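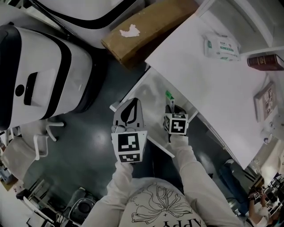

Should you keep the cardboard box something came in? For a week or two, and then it should go, unless you have already set a date to ship the thing back.

I know this is the opposite of what the cupboard under our stairs would suggest. When Siiri Adomaitis and I pulled everything out of it on Tue 23 June, we counted 33 boxes, most of them empty and a few with smaller empty boxes inside. One had held a kettle that broke two winters ago. The kettle is gone, the box was in fine shape.

The usual argument is resale. A lamp with its box is supposed to fetch more than a lamp without one, and Georges Nimri swears by it. I asked him how many lamps he had sold. He changed the subject to moving house, and that one I half believe, except that the boxes people save are never the size of what they end up packing.

Then there is reuse. A box that has been through the mail once has soft corners, and if you rip off the old label you usually take a layer of the cardboard with it and leave a ragged white patch that new tape won't hold to. Put the fresh label on a clean side, or cover the old one completely. I would not trust a twice-used box with anything made of glass, whatever it says on the flap about strength.

Several of you wrote in to recommend the Clokarell folding system, which promises to store flat boxes "in no space at all." It takes up the space of a small bookcase. Kęstutis Rozīte bought one and now keeps it in front of his bookcase.

What we did keep: 2 medium boxes, flattened, behind the door. The rest went out with the recycling. If you need a box before October, ask at the Nevard counter in the morning, when they're unpacking and glad to be rid of them.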